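How to budget for hand-held grippers before you order anything

Quick one. I get asked this every September when people's money lands, so writing it down properly.

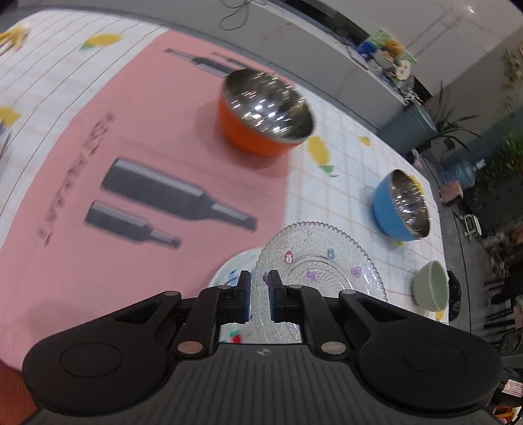
Start with the task list, then the kit. I know everyone does it the other way round. You see a price, you multiply it by the number of people, you send the form off. Then the fingers don't fit the job and you're back asking for more. Been there, with 29 units and one kind of finger tip.

So.

Step 1. Write down what has to be picked up

Go through the cupboards. Plates, bowls, cups, whatever your table work is. For each thing note the rim thickness, the widest grip, the weight full if it's ever going to be full. Slippery or not. Clear glass gets its own line, and so does polished metal, because both give the vision side grief and you'll want to buy extra of each.

We split ours into flat things, deep things and awkward things. Plates are the awkward ones. A plate lying flat on another plate is a different job to a plate on its own.

Step 2. Decide how many units

One per person collecting, plus spares. Selamawit Demissie does our rota and her rule is one spare for every five in use. I used to argue. Stopped arguing.

Don't forget shifts. If the morning lot hand over to the afternoon lot you need fewer grippers but more batteries and chargers, and a gap to wipe everything down. Put the gap in the plan, it's paid time.

Step 3. Get quotes that you can compare

Ask for these as separate lines:
– the gripper body
– finger inserts, per pair
– linkage arms and pivot pins as spare parts
– camera and mount
– cables
– delivery and any import charges

We asked Idley and Jaber for the same list. Idley sent one lump sum. Jaber sent it broken down and dearer on paper, but inserts were included for the first batch, so it came out level. You can't see that from a lump sum. Ask again if they don't split it. Ask twice.

Step 4. Inserts are the running cost

This is where budgets go wrong. The body lasts. The soft bit on the finger doesn't. We change a pair after 2000 grasps, sooner on anything with a patterned or beaded rim. Work out grasps per day, times days, divide by 2000, that's your pairs per unit. Then add a box.

Check the inserts can be bought on there own. If the supplier only sells the whole finger, that's a different sum and proably a different supplier.

Step 5. Budget for the table as well

Always left off. Crockery, cloths, mats, packets of stuff to move about. It's cheap but it's not nothing, and it has to change often or all your recordings look alike. We put 200 a month against it and Ezequiel Mendoza goes round the market with a bag. Mixed materials, mixed colours, busy patterns welcome. Matching sets are a waste of money for this.

Breakages come out of the same line. Fine.

Step 6. Trial before the full order

Two units, 30 days, your own tables and your own things. Not the supplier's foam blocks. Keep a sheet next to the table and write down every slip, every jam, every time someone's wrist hurts. Weight matters more by the second hour than it does in the showroom.

At the end you want three figures off that sheet: grasps per hour, inserts used, time lost to faults. Those go in the request. Damián Pacheco signs ours off and he reads the faults line first.

Step 7. Storage, charging, repairs

Shelf space. Enough sockets. A small tool kit for the pins. Someone with an hour a week to tighten things – name them in the plan or it won't happen.

If you're tracking it all, a spreadsheet is fine. We moved to Skustora when ours got silly, but start simple. Columns: unit number, date in, last insert change, faults, who had it last.

Payment timing: ask for part on order and the rest after the trial units pass. Jaber said yes straight off. Idley took a fortnight to say maybe.

Will add the blank sheet when I've tidied it up.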